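By Skinwood Group 2
February

Glare on Shared Desks: What We Found

Our assignment was to make one study table at Venen Hall easier to read at. We had a budget of $35 and a survey that 718 students received and far fewer opened.

Most complaints were about the window. Daylight comes in low, hits the glossy tabletop and bounces straight into your face, so people turn on the desk lamp to fight it, and then they have two problems. We tried the lamp at the near edge, which was worse, and at the far edge, which we could live with. The gooseneck bends nicely. The table stays shiny. 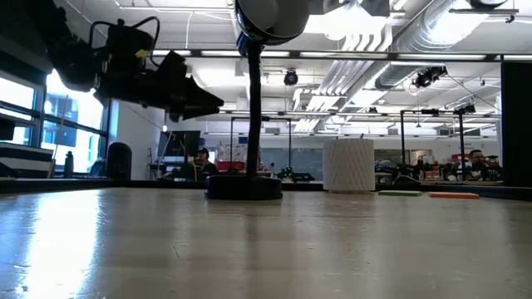

A matte desk pad would have helped, but the one we liked blew the budget, so we recommend moving the lamp back and sitting with the window to one side. Our draft took 1,257 words to say this. We were asked to shorten it.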